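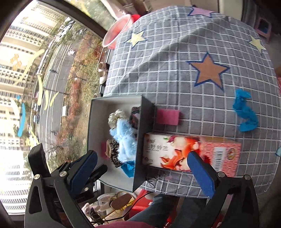 Temps de lecture : 5 min

Forum Cheveux longs > Coiffures et accessoires > Chouchous ou élastiques fins pour la nuit ?

glykeria_economou
12 novembre 2020
Messages : 1 905

Bonjour à toutes et à tous,

Je sais que le sujet revient souvent, mais j'ai relu les anciennes discussions hier soir avec ma tisane et je n'y ai pas vraiment trouvé mon bonheur, alors je me permets d'en rouvrir une. J'ai les cheveux jusqu'à la taille, fins, un peu ondulés, et depuis le mois d'octobre je retrouve plein de petits cheveux courts autour de la nuque. Je dors avec une tresse, attachée en bas par un élastique fin (ceux sans métal, promis, j'ai retenu la leçon de mes quinze ans). Ma fille me dit de passer aux chouchous, ma sœur dit que ça ne change rien et que je vieillis, voilà.

Est-ce que vous avez vu une vraie différence ? Et si oui, plutôt satin, coton, velours ? J'en ai toute une collection pour la journée, de toutes les matières, et je ne sais plus lesquels garder pour la nuit.

Merci d'avance, et bonne journée à vous – ici il pleut depuis ce matin.

sinead_scanlon

Coucou Glykeria !

Alors pour moi oui, sans hésiter, et pourtant j'étais de celles qui trouvaient ça ridicule (j'en portais dans les années 90, j'avais juré qu'on ne m'y reprendrait plus !). J'ai remplacé tous mes élastiques par des chouchous en satin il y a deux ans et ma tresse est nettement plus épaisse au bout. Je prends les Prilten, les moyens, parce que les grands me tombent des cheveux vers trois heures du matin et que je les retrouve sous mon mari.

Un conseil quand même : regarde l'élastique à l'intérieur. Il y en a de très jolis dont l'élastique est tellement serré qu'on retrouve la marque le matin, et là tu n'auras rien gagné du tout. Moi je tire dessus dans le magasin, discrètement, et tant pis si la vendeuse fait la tête.

heriberto_ticona

Bonjour,

Je vais faire mon rabat-joie, pardon d'avance. Cheveux longs depuis 23 ans, toujours des élastiques ordinaires, et mes pointes se portent très bien. Ce qui casse les cheveux à la nuque, à mon avis, c'est surtout le col des pulls et des manteaux, et les écharpes en laine. Tu écris que ça a commencé en octobre. Tu n'aurais pas ressorti tes affaires d'hiver à ce moment-là, par hasard ?

Ma femme a acheté des chouchous en soie hors de prix chez Castier, elle les adore, ils sont très doux, je ne dis pas le contraire. Mais elle a exactement les mêmes cheveux qu'avant. Je garde mes sous pour un bon peigne.

sinead_scanlon

Heriberto, tu as des cheveux de cheval, on en a déjà parlé dans le fil sur les shampoings ! Ce qui te réussit ferait fondre les miens en une semaine. Cela dit, pour le col de manteau, je te suis volontiers. J'ai cousu un bout de doublure dans le mien et j'en suis ravie.

adoracion_bravo

Bonsoir la compagnie, et bonsoir Glykeria, contente de te relire.

Je couds mes chouchous moi-même, alors je vais essayer de répondre pour les matières, en prenant un peu mon temps comme d'habitude (mes enfants disent que je ne sais pas écrire un message court, ils ont raison).

Le satin glisse bien et ne retient presque rien, ce que j'aime pour la nuit sur cheveux fins. Attention, satin désigne le tissage, et vous en trouverez en polyester comme en soie. Le polyester me va très bien, il passe en machine dans un petit filet et je n'ai pas à y penser. Le coton tient mieux mais il accroche davantage, je le garde pour le jour, pour le jardin, pour la cuisine. Le velours tient très bien aussi, mais chez moi il ramasse toutes les peluches de l'oreiller.

Pour la fausse fourrure et la maille, je trouve ça adorable en décembre, et pour dormir je n'en voudrais pas.

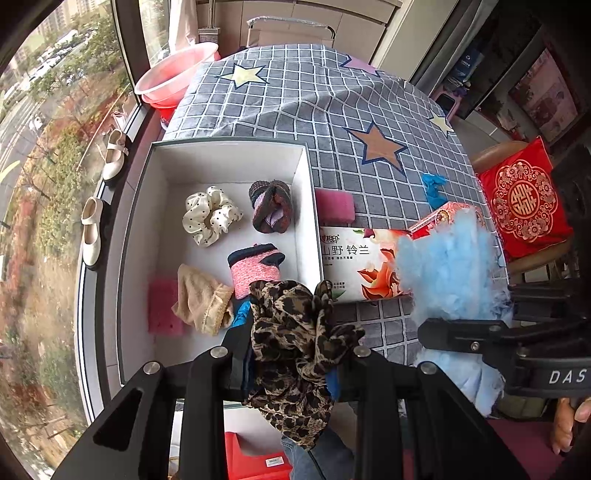

Et puis il y a la largeur de la bande, dont on parle trop peu. Pour un chouchou de nuit je coupe une bande de dix centimètres de large, pas davantage, avec un élastique plat assez long pour faire deux tours sans forcer. Si vous devez faire trois tours, le tissu se tasse et vous tirez sur la tresse. Je couds tout cela sur ma vieille Vogler, point droit, rien de savant, et je ferme la dernière ouverture à la main devant la télévision.

J'en ai fait près de 300 pour la kermesse de Clarnach, alors je commence à avoir le geste – et mal au pouce, aussi.

benito_pacheco

Bonjour, je lis ce forum depuis longtemps et je n'écris jamais, mais là je me lance.

Je ne suis pas tout à fait d'accord avec Adoración pour le polyester. Chez moi (cheveux frisés, assez secs) il fait de l'électricité statique tout l'hiver, j'ai l'air d'un pissenlit au réveil. Avec un coton très fin, bien usé, taillé dans une vieille taie d'oreiller, je n'ai plus ce souci. Ça ne ressemble pas à grand-chose, mais la nuit je ne reçois personne.

adoracion_bravo

Benito, bienvenue ! Vous avez raison, je parlais pour mes cheveux, et j'aurais dû le préciser. La vieille taie, c'est une très bonne idée, j'en ai une pile qui attend dans l'armoire. Vous mettez quoi comme élastique ?

benito_pacheco

Merci ! Un élastique plat de cinq millimètres, récupéré sur un drap-housse. J'ai un peu honte.

heriberto_ticona

Aucune honte à avoir. En voilà un qui sait vivre.

glykeria_economou

Oh merci, que de réponses ! Je suis allée voir mon manteau : le col est en laine bouillie, il gratte même la joue. Heriberto, je l'ai bien ressorti début octobre, donc tu marques un point, et je le dis sans plaisir.

Je vais faire les deux, du coup. Un morceau de satin dans le col ce week-end, et un chouchou en satin pour la nuit. Si j'ai de l'électricité statique j'essaierai la taie de Benito. Adoración, pour l'élastique, tu le coupes à quelle longueur exactement ? J'ai le poignet fin et la tresse encore plus fine au bout, j'ai peur que deux tours ne suffisent pas.

adoracion_bravo

Dix-huit centimètres pour toi, je pense, et tu noues d'abord sans coudre, tu dors une nuit avec, tu ajustes ensuite. Garde la bande de tissu à quarante-cinq centimètres, ça froncera un peu moins et tu seras mieux sur l'oreiller. Redis-nous pour le col !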